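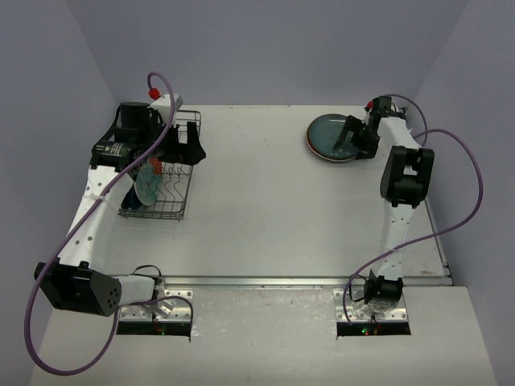

Zuketti two-arm bench cell with dish rack and plates on the raised back section of the table.

Zuketti Two-Arm Bench Cell
Service and Safety Notice: Gripper Cable Strain and Unplanned Release

Applies to: all Zuketti bench cells fitted with the long gripper cable
Status: Open. Interim measures in force. Replacement parts shipping.
Prepared by: Skarphéðinn Thorlacius, Product Safety, Zustness

Summary

Zustness has received reports of the gripper on a Zuketti cell opening without a command while holding a part. In each confirmed case the cause was a brief loss of signal in the cable that serves the gripper. No injuries have been reported. Plates and other test pieces have been dropped, and in one case a broken ceramic plate was thrown as far as the side wall of the enclosure.

Owners may continue to use the cell under the interim measures set out below. Cells that have already shown the fault must be taken out of service until the cable has been replaced.

What happens

The gripper cable leaves the wrist close to the red connector cap and is carried in an open loop down to the slot at the base of the arm. When the arm is stretched toward the back of the table and the wrist is then turned, the loop is pulled tight at the connector end. Over many cycles the crimp inside the connector loosens. The signal drops out for a fraction of a second, the gripper controller restarts, and on restart the controller moves the fingers to the open position.

The restart to open was a design choice carried over from the earlier Skister model, which handled only soft goods. It is not suitable for rigid items held above the table, and it has been changed in the current firmware.

The arm itself does not stop when this fault occurs. It completes the move it was making with an open gripper. Operators have in some instances reached into the cell to recover a dropped item while the arm was still in motion. Zustness regards this as the more serious hazard.

How the fault was found

The first report came from the Zinchenko test kitchen, where a cell was being used for a plate sorting routine. The cell had completed 1,610 transfers when the right gripper opened over the rack. The event log showed a controller restart but no alarm, and the routine was resumed. The fault came back the same afternoon.

The cable was returned to our workshop and examined. Resistance at the connector was normal with the cable at rest and rose sharply when the cable was bent toward the wrist. A set of cables from stock was then run on a bending rig, with and without a tie on the upper link. Cables held by a tie lasted considerably longer. The earliest failure on an untied cable was recorded after some 67 hours of running.

Signs to look for

Any of the following should be treated as an early sign of the fault:

Gripper opens or twitches when no command has been sent.
"Controller restart" appears in the event log during a routine.
The cable is pulled straight at the connector at any point in the arm's travel.
The connector cap can be rocked by hand with the power off.
The cable jacket is flattened, whitened or split near the cap.

The indicator lights in the base slot report the condition of the base only. They do not show the state of the gripper cable and must not be relied upon as evidence that the gripper is working correctly.

Interim measures

1. Reduce arm speed to the Low setting for all routines that involve glass, ceramic or sharp items. Use plastic ware where the work allows.

2. Inspect both gripper cables before the first run of each shift. Press the stop button and switch off the main supply before placing hands in the cell.

3. Fit a tie partway up the upper link on each arm. The tie should hold the cable against the link without pinching it. Leave enough slack above the tie for the wrist to turn fully in both directions.

4. Move the arm by hand, with the power off, through the full reach of the routine. The cable must not catch on the elbow housing or drag across the metal rail.

5. If an item is dropped, stop the cell and wait until both arms are at rest before reaching in. Sweep up broken pieces with a brush. Check the base slots for fragments before restarting.

6. Report every unplanned release to Zustness Product Safety, including those in which nothing was damaged. Attach the event log.

Permanent repair

The repair kit is supplied free of charge for every affected cell. It contains:

2 gripper cables with molded strain relief
2 cable clamps, upper link
Clamp screws and thread lock
Printed fitting guide

The kit may be fitted by any person who has completed the Zuketti maintenance course. Fitting requires the wrist cover to be removed, and the gripper must be recalibrated afterward. Owners without a trained person on site should request a service visit.

The firmware update is a separate step and is required in addition to the kit. After the update, a gripper that loses its signal will hold its last position, and both arms will come to a controlled stop. An alarm will sound and the routine cannot be resumed until an operator has cleared it at the panel. Please note that a held part may need to be released by hand. The procedure is given in the fitting guide.

New cells

All Zuketti cells shipped from March onward have the revised cable, the clamps and the updated firmware as standard. The revised cable has a gray sleeve at the connector end. The payload, reach and table layout of the cell are unchanged, and existing routines will run without editing.

Spare cables of the earlier type have been withdrawn from sale. Any held in stores should be cut through and discarded so that they cannot be fitted by mistake.

Ordering and contact

To request a kit or a service visit, use the Parts and Service form in your owner account and select "Gripper cable, safety replacement." Have the serial number of the cell ready, together with the firmware version shown on the panel start screen. Kits are sent first to sites that have reported an unplanned release.

Related documents: Zuketti Owner Manual, Section 2, Daily Checks. Zuketti Firmware Release Notes. Skister End of Support Notice.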